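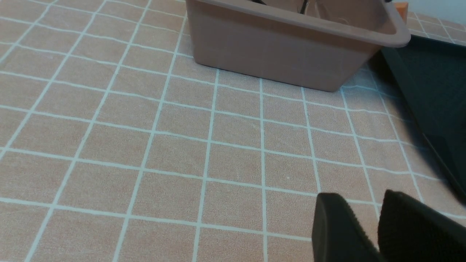
The Flurnville shared workshop has completed the mechanical stage of its first robot arm and has moved the project to a working table, where members are preparing it to sort and put away small tools and leads. The arm carries a two-finger gripper with dark, textured pads. Testing is being conducted on a cloth marked with a grid of pale lines, with a plastic bin and a dark, flat panel laid out within reach. The workshop announced the change of stage at its January meeting and confirmed that the build will remain open to all current members.

The project is led by Orsolya Pálfi, a retired machinist who joined the workshop when it occupied a single room on the upper floor of the former Van Damme building. Work on the arm began after members voted to set aside $295 for parts. Remaining components were donated or made on site. The base plate and both forearm sections were cut in the workshop's metal room, and the housings for the joints were printed over several weekends.

"We wanted a machine that members could repair with the tools already on the wall," Pálfi said. "Every fastener on the arm is a size we keep in stock. If a joint needs attention on a Sunday evening, the person who finds the fault should be able to open it up and fix it."

The gripper went through more revisions than any other part of the arm. An early version used bare printed fingers, which let smooth handles slip as soon as the wrist turned. Kęstutis Urbonaitė, who designed the current set, widened the contact faces and gave them a textured surface. The fingers are attached separately, so that one can be replaced without disturbing the other or repeating the full alignment procedure.

A small camera at the wrist supplies the view used during positioning. Members steer the arm by hand controller through each task, and the recorded movements are then used to adjust the control software. The software, called Lastora within the workshop, was written by Rimantas Paulauskas and runs on a desktop computer that had previously been used for the laser cutter.
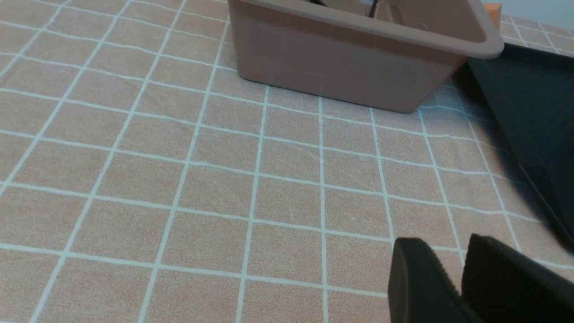 Paulauskas told the meeting that the present series of trials is limited to approaching, closing, lifting and releasing. Each trial starts with the gripper open and held over the table. Longer routines, in which the arm would carry out several steps without a pause, are not scheduled until the shorter ones have been repeated to the satisfaction of the build group.

The printed cloth remains a subject of discussion. Its lines give operators a convenient reference when they judge distance through the wrist camera, but the fabric creases easily, and a raised fold can bring the surface closer to the fingertips than the controller expects. Merike Mägi, who coordinates the evening sessions, has proposed that the cloth be stretched over a board and fastened on the underside. Others favor keeping it loose on the grounds that a home table is seldom perfectly flat. The group has agreed to continue with the loose cloth through the current trials and to review the matter afterward.

The choice of bin drew fewer comments. Members asked for an ordinary household container with a rim that would be difficult to see past from a low angle, as this is the situation the arm is expected to meet most often. Thin, dark items such as leads and handles have been the hardest for operators to pick out through the camera, especially when several lie across one another. Paulauskas is preparing a change to the exposure settings and expects to have it ready before the next session.

The build group currently has 19 members, of whom Urbonaitė and Paulauskas are the only two with previous experience in motor control. Introductory instruction is provided by Kaja Kalniņš, who has prepared a printed guide covering the controller, the emergency stop and the order in which the joints are powered. New participants are required to read the guide and complete one supervised session before operating the arm. Sessions last 30 minutes, and the table is to be left as it was found.

Certain rules apply to everyone in the room while the arm is powered. Sleeves must be fastened or rolled, hands must be kept off the table, and one person must remain at the stop switch throughout. The switch may not be passed to another member during a movement. Mägi reminded those present that the rules also apply to visitors and to members working at the neighboring bench.

The workshop has also accepted an offer from Zarnero, a local supplier of bearings and small drives, to replace the motor in the shoulder joint. The existing motor was taken from a discarded document feeder and becomes noisy when the arm is fully extended. Installation will require the shoulder housing to be reprinted with a larger opening. Urbonaitė has completed the drawings and requested that members with free time on the large printer contact him directly.

Drawings for the arm, together with the parts list and the finger templates, are kept in the blue binder beside the metal room door. Copies may be made for home use. Members who are building their own version are asked to record any changes in the back of the binder, including those that did not work, and to note the material used for each printed part.

The build group meets on Sunday at 2 p.m. Places at the controller are assigned by sign-up sheet, and members wishing to observe may attend without registering.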